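The 68 that wasn't

I have been putting off writing about the gripper because I wanted to be fair to it. September seemed long enough.

Some background for anyone who missed the earlier posts. Geetha Nambiar and I have been collecting household tidying demonstrations with hand-held grippers, two black fingers with blue pads, the sort you squeeze and carry about. You do the chore, the tool records how your hands moved, and later a robot arm is meant to learn it. The Giko software sits on top and scores each take. It also tells you, in cheerful green, when everything is fine.

Everything was fine for 1,856 takes. Then Aishwarya Gounder replayed a batch from the living room set and asked why the fingers shut on thin air.

The fault was in the opening width. The recorded figure had drifted away from the real one, so that with the fingers spread wide the log said 68 mm when a ruler said 60. Eight millimetres does not sound like much. On a cushion it isn't. On the rim of a plastic basket, or the corner of a carton, it is the difference between holding a thing and shoving it across the tiles. 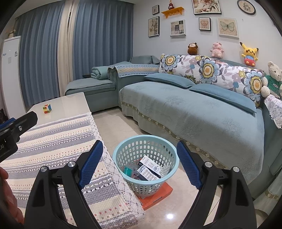
Fingers wide open over the waste basket, packaging still inside.

What bothers me is the green light. Giko checks that a width reading exists and that it changes smoothly. Ours did both, beautifully, while being wrong. I wrote to support and was told to recalibrate at the start of each session. We had. The number slid during the session, and the check never looks again once you have pressed go.

I was also told that a large enough data set would wash the error out. I would like to see the working for that. If every take leans the same way, another 1,000 of them gives you a very confident mistake.

There is a safety side too, and I don't think it is silly to mention it. A robot trained on bad widths squeezes harder or later than it should. With a cardboard box, who cares. The Zollunine brochure talks about helping people out of chairs.

For now we measure with a ruler before, halfway and after, and write it on paper. Geetha has thrown out more than half the living room takes and is redoing them, basket included. Aishwarya wants to try the Varghese mount, which she says holds its zero better. I'll believe it when I've put a ruler on it.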